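Wrist Camera Trials – Frequently Asked Questions

Which grippers does the Coltovo test cover?
Two: the Bokik parallel gripper and the Warraich soft-finger model. Both run on the same arm and controller.

How many grasps per gripper?
200, split over 3 lighting setups. Foam blocks are used throughout.

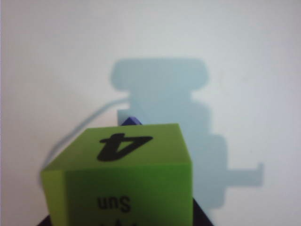
Focus is fixed at 20 cm, so close objects blur. Edge detection is scored only on images taken beyond that distance.

Can I use my own camera?
Yes, if it holds 9 images per second at the wrist – slower units lose sync with the controller. Send mount drawings to Vasco Rocha before booking.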